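4. 軟包装ごみの把持と持ち替えラベル

4.1 問題設定

前節までは剛体（コップ、本、リモコン類）のみ。本節では寝室の片付けタスクのうち、ごみ捨てサブタスクを扱う。対象は菓子の包み、ちり紙の入ったポリ袋、使い捨て容器、折れた台紙など。いずれも把持した瞬間に形が変わる。剛体で使った「対象の6自由度姿勢＋把持幅」という記述がそのままでは使えない。姿勢の原点をどこに置くかで値がまるで違ってくるし、袋の場合は原点そのものが動く。

当初はFlodano（本稿の模倣学習パイプライン全体の名称、2節参照）の剛体用ラベラをそのまま流用した。結果は悪い。把持区間の22%で対象マスクが途中で消えるか、別の物体に乗り移るかした。剛体では同じ設定で問題になっていない。原因を目視で調べたところ、大半は次のどちらかに入る。(a) 透明・半透明フィルムの境界が取れない。(b) 対象の一部が長く伸びて、背景の家具の縁と混ざる。残りは手ぶれと白飛び。こちらは剛体でも出るのでここでは論じない。

以下、収集条件、把持記述、ラベル付け、学習、結果の順に書く。紙幅の都合で実装の細部は付録B。

4.2 収集条件

操作者は左右の手に一台ずつ手持ちグリッパを持つ。機体はDAS、左右とも同型。指先のパッドは青、表面に細かい溝あり。カメラは各機体に付き、それぞれが自分の指先と、多くの場合は反対側の機体も写す。この「相手の機体が写り込む」点は剛体タスクでは単に邪魔な遮蔽として扱っていたが、今回は積極的に使う（4.4）。

収集場所はGudeta地区の住居で、部屋数は43。家具の配置には手を加えていない。照明も同様、窓があれば窓の光のまま。ごみは机上、ベッド脇、床から操作者が自由な順で拾い、床置きのごみ箱に入れる。順序の指示はしていない。片手ずつ拾うか両手で同時に持つかも自由とした。実際には両手に別々のものを持ったままごみ箱の上に来る操作者がかなり多く、これは設計時に想定していなかった。剛体タスクでは片手が空いている時間のほうが長かったので、ラベルの形式も「主手」「副手」と分けてあったが、ごみ捨てではこの区別がほぼ意味をなさない。よって廃止。以降は単に左機、右機と呼ぶ。

採用エピソードは284、そこから切り出した把持区間は3,264。区間の定義は指幅の時系列の極小と、パッド付近の見えの変化の両方で決める。指幅だけで切ると、薄いフィルムの場合に空振りと区別がつかない（指がほぼ閉じきるため）。見えの変化だけだと逆に、触れただけの場面を拾いすぎる。両方の論理積、猶予窓つき。窓の長さは付録B。

図4は左機のカメラから見た両手把持の例。手前の爪が、ごみの詰まった透明なポリ袋を挟む。右から入る機体は、折れ曲がった台紙と丸い半透明のカップ状のものをまとめて持つ。ごみ箱の縁は袋と右パッドで一部が隠れており、ごみ箱検出器にとってはこの構図が一番つらい。

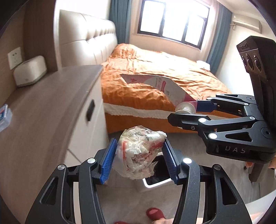 複数物体の同時把持は、区間ラベル上では一つの「束」として扱うことにした。分けてラベルを付けることも試したが、どちらの物体がパッドに接しているかを作業者間で一致させられなかった。台紙の陰に何があるかは画像からは決まらない。束の構成要素は自由記述の欄に残す（学習には使わない。後の解析用）。構成要素の数も記録しない。作業者に数えさせると作業時間が急に伸び、しかも値が揃わなかった。

なお除外基準について。人の顔が写った区間、宛名など読める個人情報が写った区間は丸ごと破棄。印字のある包装は多いが、商品表示だけならそのまま残す。足や手の一部の写り込みも残した。手持ち収集では避けようがなく、消すと床面の遮蔽統計が変わってしまうため。

4.3 把持記述

対象全体の姿勢は諦める。代わりに次の三つを持つ。

第一に、接触中心。左右パッドを結ぶ線分の中点を機体座標で表したもの。これは機体の幾何だけから決まり、対象の形には依らない。リンクの銀色のピボットが見えていればその位置からも補正できるが、エンコーダ値で十分だった。

第二に、張り出し。接触中心から見て、対象が最も遠くまで伸びている方向と長さ。袋のように丸くまとまったものなら短く、帯状の切れ端がぶら下がるものなら長い。長さは画像上の値でよい。奥行きは取れないことが多いし、取れても薄い帯では信用できない。

第三に、剛性クラス。「まとまる」「折れる」「垂れる」の三値で、作業者が区間全体を見て付ける。一枚の静止画から付けさせると一致率が目に見えて落ちた。動いているところを見ないと、折れているのか垂れているのかわからない。当然ではある。

この記述で失うものも多い。たとえば袋の口がどちらを向いているか、容器が上向きか横倒しか。中身がこぼれる可能性を考えると容器の向きは本来ほしい。ただ今回の投入先はごみ箱だけで、向きを保つ必要がないので外した。食器の下げ膳に広げるなら戻すべき。

4.4 相互視点によるラベル付け

自機カメラの弱点ははっきりしている。対象が近すぎる。画面中央を大きく占め、後ろのごみ箱を隠し、対象自身の奥側は見えない。一方、反対側の機体からは同じ対象がやや離れた位置に、別の角度で入る。近すぎず、背景も違う。透明フィルムの境界が自機側で背景に溶けていても、相手側では違う背景の前に来るので、どちらかでは取れることが多い。

そこで、左機の対象マスクを付けるときに右機の映像を並べて出す。逆も同じ。ツールはMundurentを改造したもの。時刻同期は収集時の共通クロックで済ませ、機体間の相対姿勢は各機の自己位置推定から出す。相対姿勢には誤差が残るので、マスクの自動投影はしない。投影するのは接触中心の一点のみ。作業者はその点を手がかりに相手側映像で対象を探し、マスクを描く。自動投影版も作ったが、ずれたマスクを直す手間のほうが、最初から描く手間より大きかった。

図5は同じ部屋での右機側の映像。中央の白とピンクの使い捨て容器から細長い白い帯が上に伸び、引き出しの前を横切って机の縁に先端がかかる。前述の (b) の典型で、帯の白と引き出しの灰白が近い。奥の機体は丸めた半透明のごみを挟んでいる。

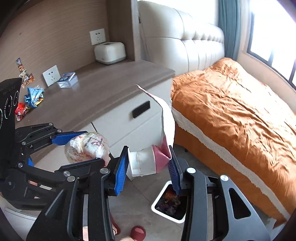 張り出しのラベルは折れ線で付ける。始点は接触中心に固定、作業者が打つのは途中の曲がり点と先端だけ。先端が見えない場合は「不定」とし、見えている範囲の最遠点を仮に打つ。仮の点は損失の重みを下げる。帯が家具の縁に重なる場合は、前後のフレームを送って動く側を対象とみなす。これは作業者向けの手引きに最初に書いた項目で、書く前と後で (b) の取り違えがはっきり減った。手引きの改訂は2019年2月に凍結、以後の区間はすべて同じ版で付けてある。凍結前の区間は付け直した。

作業者間の一致は接触中心がほぼ問題なし、剛性クラスが良好、張り出しの先端がいちばん悪い。先端は包装の切れ端が透明な場合に割れる。透明部を対象に含めるかどうかで人によって癖がある。手引きでは「含める」で統一したが、見落としは残る。Younes Gaberがこの種の不一致区間を全部見直し、見落としと解釈違いとに分けている。見落としのほうが多い。つまり手引きの文言より画面の表示倍率の問題らしい、というのが現在の見立て。未検証。

4.5 学習

方策の構造は3節と同じで、入力に相手機の映像を足しただけ。出力は両機の指幅と先端速度。張り出しと剛性クラスは補助損失として加える。推論時には補助出力を使わない。使ったほうがよいかもしれないが、試した範囲では差がなかった。

比較対象はGorkex（自機映像のみ、対象全体マスクを条件に入れる方式）と、提案手法から相手機映像を抜いたもの、補助損失を抜いたもの。学習データの分割は部屋単位。同じ部屋の区間が学習側と評価側の両方に入らないようにする。エピソード単位で分けると、ベッドカバーや机の天板の色を覚えるだけで見かけの成績が上がってしまい、予備実験で一度それに引っかかった。

データ拡張は明るさと色のみ。左右反転は両機を入れ替えれば使えるはずだが、右手持ちと左手持ちで操作者の癖が違い、反転を入れるとむしろ投入時の軌道が乱れた。切り抜きの拡張も外した。画面端に少しだけ入っている相手機が切れてしまうため。窓の白飛びについては何もしていない。露出の補正を後からかけても、飛んだ画素は戻らない。

4.6 結果と失敗例

評価は三段階で見る。つかむ、ごみ箱上まで運ぶ、放す。つかむ段階では各手法の差が小さい。指が閉じれば何かは挟まる、という対象が多いので当然か。差が出るのは運ぶ段階と放す段階で、特に後者。Gorkexは対象マスクが途中で消えると把持が終わったと判断し、ごみ箱の手前で指を開く。提案手法ではこの種の早開きが大きく減った。相手機映像を抜くと半分ほど元に戻る。補助損失を抜いた場合の悪化は小さいが、「垂れる」クラスに限ると無視できない。

放す段階で残る失敗は二種類。一つは付着。フィルムが片側のパッドに貼り付いて、指を開いても落ちない。操作者は手首を軽く振る、もう一方の機体で払う、ごみ箱の縁でこする、のいずれかをやっていて、方策はこのうち振る動作しか再現しなかった。払う動作は両機の協調が要り、例も少ない。もう一つは縁への引っ掛かり。張り出しが長いと、接触中心がごみ箱の真上にあっても先端が外に残る。張り出しを補助出力として学習しているのに投入位置の決定に使っていないのだから、ここは改善の余地がある。推論時にも使う版を準備中。

片手が先に放し、もう片手が待つ場面にも触れておく。ごみ箱の口は両機が同時に入るには狭いことが多く、操作者は自然に順番を付ける。方策はこの順番付けを部分的にしか学習していない。両機が同時に口へ向かい、リンクどうしが接触して止まる。安全停止なので破損はなかったが、エピソードとしては失敗。相手機映像を入れた版ではこの接触も減ったものの、どちらが先かを毎回入れ替えて迷う挙動が新たに出た。優先順位を明示的に与える簡単な規則（ごみ箱に近いほうが先）で抑えられるが、学習で解けたとは言えないので主結果には含めていない。

部屋ごとのばらつきは大きい。床がタイルか敷物か、窓の向き、ごみ箱の縁の色。効くのは縁の色で、縁と床の明るさが近い部屋は運ぶ段階から崩れる。白い縁に灰色の床くらいの差があれば概ね問題ない。逆に、ベッドカバーの色や模様の影響はほとんど見られなかった。ごみ箱がすでに一杯に近い場合の影響は、該当区間が少なく判断できず。

4.7 本節の限界

乾いたごみしか扱っていない。液体の残った容器、食べ残し、鋭利なものは収集時に除外済み。また、分別はしない。投入先は一つだけで、紙とプラスチックの区別は剛性クラスから推測できる程度にしか表現に入っていない。束で持った場合には分別そのものが定義できず、一度置いて持ち直す動作が要る。その持ち直しは次節で扱うが、対象は卓上の小物に限る。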